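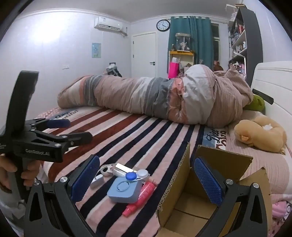
Section 4. Setting up conflict and displacement alerts

This section covers alert set-up in the Studimov news monitoring desk. It assumes you have already installed the program and signed in with an editor account. If you only have a reader account, you can follow alerts but you can't create or change them.

4.1 Before you start

You will need:

Your Gaka feed key (16 characters, found under Account > Feeds)
A list of the countries or regions you want to follow
At least one delivery address, either email or text message

Note: Feed keys issued before January are no longer accepted. Request a new one from the Account page and wait for the confirmation email.

4.2 Create a region alert

1. Open the Alerts tab and select New alert.

2. Choose Region as the alert type. The Country type works the same way but does not let you pick districts or border areas.

3. Type the name of the region. Place names in conflict areas are often spelled several ways in English. Select Show spellings and check each version you want included. Unchecked spellings are ignored, even if they appear in a headline.

4. Under Topics, select one or more of the following: Troop movements, Cease-fires and talks, Aid access, Displaced people, Elections, Sanctions.

5. Under Sources, leave Wire services checked. Add Government statements and Aid agencies if your desk uses them.

6. Set the time zone. Reports are stamped in the time zone of the alert, and the time zone of your computer has no effect on them.

7. Select Save. The alert appears in the list with a gray dot. The dot turns green when the first search is complete.

Caution: Do not close the program while the dot is gray. The alert will be saved without its source list and you will have to start again at step 5.

4.3 Set the claim labels

Many foreign reports repeat what one side says about the other. Stestico, the labeling tool built into the desk, marks each item as Claimed, Denied, Confirmed by second source, or Unlabeled.

1. Open the alert and select Labels.

2. Turn on Stestico labels.

3. Choose how many separate sources are needed before an item can be marked Confirmed by second source. The lowest setting is two. Reprints of the same wire story count as one source.

4. Select Hold denied items if you want a claim and its denial delivered together. With this setting on, a claim waits up to 40 minutes for a matching denial and is then sent by itself.

5. Select Apply.

Note: A statement by a foreign ministry about its own forces is labeled Claimed. It is not moved to Confirmed until an outside source reports the same thing. Editors can change a label by hand, and the change is recorded in the item history.

Caution: Labels are a sorting aid. Read the full item before you publish from it.

4.4 Set delivery limits

During a fast-moving event, one alert can produce several hundred items in a day. The default limit is 600 items per alert per day. After that, new items are stored but not sent.

1. Open the alert and select Delivery.

2. Enter a daily limit.

3. Choose Single items or Digest. A digest groups items by region and puts the newest first.

4. If you chose Digest, pick the delivery hours. You can enter up to 7 delivery times per day.

5. Add your addresses and select Send test. The test message has the subject line "Miranda test". Miranda is the name of the mail server, and messages from it may land in a junk folder the first time.

6. Open the test message and select the link inside it. The address is not active until you do.

Note: Text messages carry the headline, label and source only. Names of towns may be shortened.

4.5 Share an alert with another desk

1. In the alert list, check the box next to the alert.

2. Select Share, then pick the desk from the list.

3. Choose View or Edit. A desk with Edit rights can change your topics and spellings.

4. Select Send. The other desk must accept within 73 hours or the invitation expires.

To stop sharing, repeat steps 1 and 2 and select Remove. Items already delivered stay in the other desk's archive.

4.6 If something goes wrong

The dot stays gray for more than an hour. Check the feed key under Account > Feeds, then select Retry.

The same story arrives many times. Open Sources and turn on Group reprints.

No items arrive for a region you know is in the news. Go back to Show spellings and check that the common English spelling is selected. Also check that the daily limit is not set to zero.

Items arrive without labels. Stestico labels are off by default on alerts copied from another desk. Turn them on as described in 4.3.

Section last revised Aug 20, 2020. Archive searches are covered in Section 5.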